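Speaker notes: Light reflectance and finish selection in older living rooms
Trukodham Interiors Day, session 2
Speaker: Gertraud Auer
Slides by Tomomi Kikuchi

Slide 1. Title
Wait for the doors to close. Say name, say Entwistle office, say questions at the end.
The talk covers paint, flooring and large furniture, in that order. Lighting design is Unai's session after the break, so park any lamp questions.

Slide 2. Light reflectance value
LRV runs from 0 (absorbs everything) to 100 (reflects everything). No real paint reaches either end. The figure is printed on most colour cards, usually on the back.
LRV says how much light comes back off a surface. Two colours can share a value and look nothing alike. Stress this, as the question comes up every year.

Slide 3. Why dark walls behave badly on paper
A dark grey wall may sit at an LRV of 10 or under. Clients choose it from a small chip held near a window. On a full wall the light level in the rest of the room drops, and the ceiling starts to look brighter than it is.
Recommend a painted board, at least A2, moved to each wall and checked morning and evening.
Skip the Grorerwood anecdote if running late.

Slide 4. Gloss level
Flat paint hides filler and poor plaster. It also marks. Low sheen is the usual compromise in a living room. Semi-gloss on a dark wall shows roller laps from the side, so keep a wet edge and do not go back over it.
Mélanie Caron's point from the May workshop: buy all the tins from one batch, or box them together in a larger bucket before starting.

Slide 5. Floors
Carpet returns less light than a hard floor of the same colour because the pile traps it. Pile direction changes the apparent colour. Mark the direction on the back of every offcut.
Check undertone against the wall sample. Reddish browns go towards purple beside a cool grey. Some clients want that. Ask first.

Slide 6. Large furniture
Treat anything taller than the window sill as part of the wall. Work out its area and average it in with the paint. Glass-fronted pieces are awkward: the value depends on what is behind the glass and where the viewer stands. Use the timber only and note the glass separately.
Black furniture against a dark wall loses its outline. A lighter timber piece nearby helps the eye find the corner of the room.

Slide 7. Flirnero flat, worked case
Room area before alcoves is 121 square feet on the survey. Ceiling repainted, walls left alone. Roughly 12 samples were tried before the client settled on keeping the dark scheme. Give the paint schedule from the handout and do not read the table aloud.
Uliana Polishchuk did the measurements and can answer on method.

Slide 8. Finishes side by side
Hold for a minute. Ask the audience to rank the surfaces from lightest to darkest before giving any values. 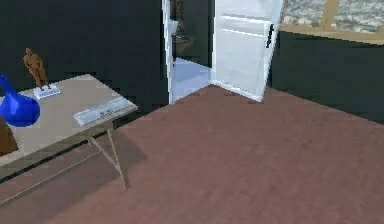
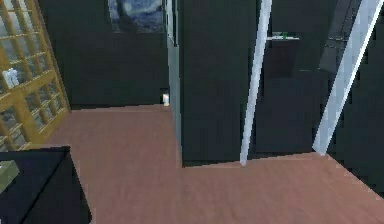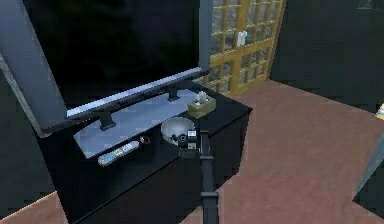

Renders. Top: pale table on mauve carpet. Middle: glazed lattice cabinet. Bottom: black TV cabinet.

Slide 9. Handout and questions
Sample log sheet is on the back page. Remind people to write down the time of day with each reading.
Repeat each question into the microphone before answering.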